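Ratgeber › Haushalt › Haushaltsroboter › Regeln für den Küchentisch

Regeln für zweiarmige Helfer am Tisch

9 Kommentare · 100 mal geteilt

Wer einen Roboter mit zwei Armen abräumen oder sortieren lässt, sollte vorher ein paar Dinge festlegen. Die folgenden Regeln stammen aus der Hausordnung unserer Probeküche bei Fanico und gelten für Greifer mit zwei Fingern.

Schmale, aufrechte Gegenstände werden von oben gegriffen, mit einem Finger auf jeder Seite. Vor dem Schließen steht der Greifer still.

Es bewegt sich immer nur ein Arm mit Last. Der zweite wartet mit offenem oder leerem Greifer, bis der erste abgelegt hat.

Flaschen und Rollen stehen nicht direkt an der Tischkante. Glas wird einzeln bewegt und bekommt einen festen Platz.

Dünne Stäbe und flache Teile kommen zuletzt dran. Liegen sie unter einem Arm, fährt dieser zuerst zurück.

Vor jedem Durchgang die Fingerpolster abwischen. Öl und Mehl verringern die Haftung deutlich.
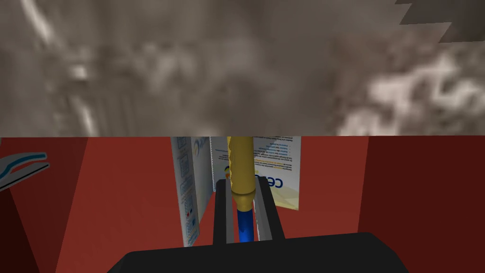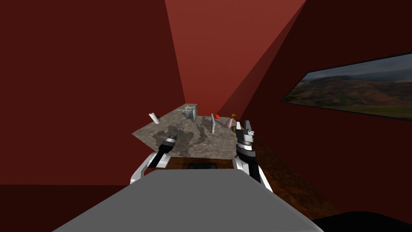 Zwei Arme am Steintisch, auch im nächsten Bild: 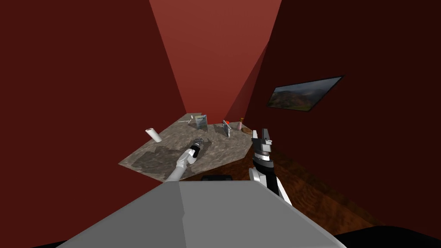
Nelell schreibt dazu, bei ihnen habe sich die Regel mit dem wartenden Arm erst nach einer Änderung bewährt: Der zweite Arm müsse ganz hinter die Tischkante zurück, sonst stoße der erste beim Ablegen gegen ihn. Außerdem solle man den Not-Halt vor dem ersten Griff prüfen und nicht erst am Ende des Tages. Ob man die Polster feucht oder trocken abwische, sei egal, solange kein Spülmittel daran bleibe.

Den Not-Halt haben wir im September in die Liste aufgenommen. Er muss vom Platz neben dem Tisch erreichbar sein. Kinder und Haustiere bleiben während des Betriebs aus dem Raum, auch wenn die Arme stillstehen.

Ähnliche Beiträge
Greiferpolster reinigen und wechseln
Ziltik: Ablageplätze richtig markieren
Steinplatten pflegen ohne Säure
2 Arme oder einer? Was in kleine Küchen passt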